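Keeping the Fingers Honest

Maintenance on a two-arm cell is mostly small parts and patience

June 28, 2025

Theda Wegener starts with the fingertips. She has looked after the two-arm handover cell at Karam since February, and before she opens a laptop or touches a bolt she presses each yellow finger between her thumb and forefinger and feels for the place where it gives too easily.

"If the tip folds before the middle does, I change it," she says. "I don't wait for the log to tell me."

The cell's job is to pass small awkward objects from one arm to the other. Keys are the hardest thing on the list. A bunch of keys has no fixed shape, it swings, and the rings are thin enough to slip into the seam between two fingers and stay there. For a short time in every pass both grippers have hold of the same metal, and that is where most of the wear comes from.
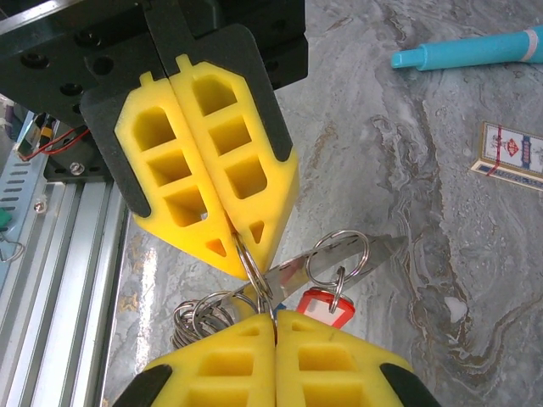

The fingers are soft on purpose. They have pockets cut through them so they can bend around whatever they close on, and a black backing that keeps them from bending too far. Wegener buys them from a small molding shop called Rutach in boxes of 16. A set is supposed to last 500 handovers. With keys it lasts less, and she has stopped arguing with the supplier over it.

Changing a finger takes her seven minutes. The old one comes off its mount, the mount gets wiped down, and the new one goes on with the screws left slightly loose. Then she closes the gripper slowly by hand control and lets the two tips find each other before tightening. Do it in the other order, she says, and the tips end up a hair out of line, and a ring that should sit in the pinch rolls off to one side.

After that comes alignment. The arms are bolted to a common rail at the front of the bench, so in theory they can't move relative to each other. In practice the mounting plates settle. Wegener brings the grippers together over the middle of the table, tips nearly touching, and looks at the gap from the front and from the side. She corrects in the software, in a calibration tool called Junix that the team has used from the beginning, and only goes for the wrench if the correction gets bigger each week.

She also follows the cables with her hand. The purple ones run along each arm to the wrist, and they need slack at every joint. Too little and the connector works loose – too much and the loop catches on something when the arm folds back.
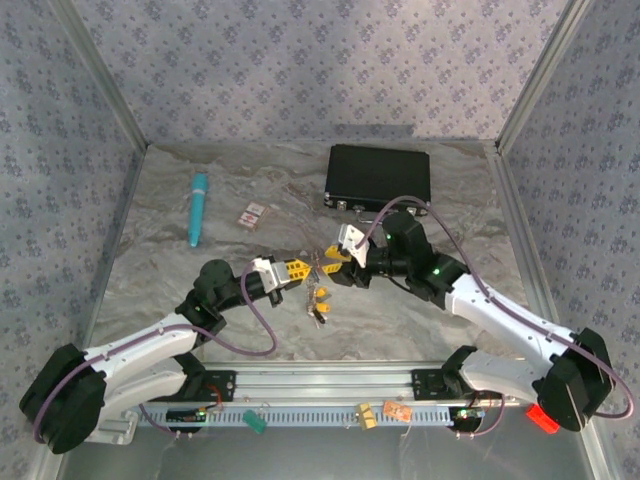

Where the time goes

The long stoppages have had little to do with the fingers. The worst one, three days, was a connector. The right arm would drop out partway through a pass, come back, and run fine for an hour. Wegener swapped the wrist cable, then the board, and then put the old board back in. The fault was a crimped pin at the rail end that opened up only when the arm was stretched toward the far side of the table.

She now keeps a paper list taped inside the cabinet door. Reseat connectors at the rail. Check the plate bolts. Check the status lights on the small boards before powering the arms. Wipe the table. It fits on half a page, and she has refused offers to turn it into a form.

Some of the routine is about the wrist cameras. Each one looks down past its own fingers, and the control software, Clirix, uses that view to decide when the second gripper has a firm enough hold for the first to let go. A new set of fingers sits a little differently from a worn one, so the view has to be checked every time a set is changed.
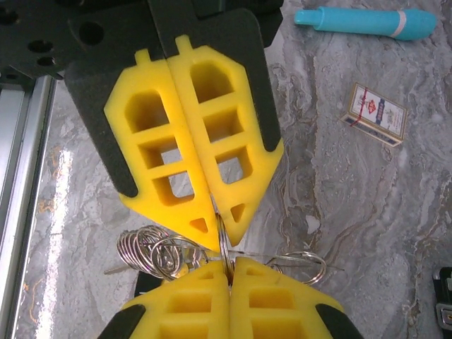 For that check Wegener runs the pass at low speed and stops it with both pairs of fingers closed. She looks at where the tips meet on screen and compares it with a saved view from the last good setup. If they match, she steps the release through by hand, one gripper and then the other, before she lets the cell run by itself again.

She does not expect the work to get much shorter. A stiffer finger would wear better, and she has tried two kinds, but both let flat keys slide. A softer one held everything and tore at the triangular opening near the tip. The current design is the one she can live with, and there is a fresh box of it on the shelf.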